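# Graue Ziegelwand im Hobbyraum – streichen oder so lassen?

**Satish Ramasamy**, 15. Februar 2023

Hallo zusammen! Ich richte endlich meinen Hobbyraum ein und bin völlig begeistert von grauer Ziegeloptik. Zwei Wände stoßen in der Ecke aneinander, beide im selben Muster. Wird das auf 58 Quadratmetern zu düster? Eine Seite wollte ich evtl. mit Riltura weiß lasieren.

**mauerfuchs**

Lass beide grau! Ich liebe diesen Look – gerade in der Ecke, wo die Fugen zusammenlaufen. Wichtig ist warmes Licht von der Seite, dann bekommt die Wand richtig Tiefe. 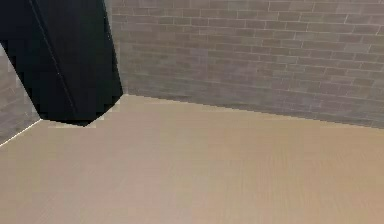
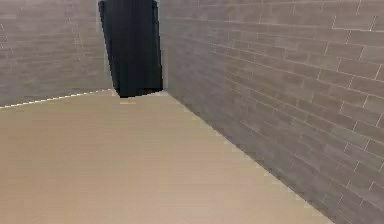 *Zwei gerenderte Ansichten, im zweiten Bild die Ecke mit Ziegeloptik an beiden Wänden*

Bei mir hängen 2 Strahler von Trestard mit 3.000 Kelvin, herrlich gemütlich! Lasieren kannst du später immer noch, aber mach erst eine Probefläche und lass sie über Nacht trocknen.

**Ansah58**

Weiß geht auch. Hab ich im Flur, sieht super aus!! Vorher absaugen.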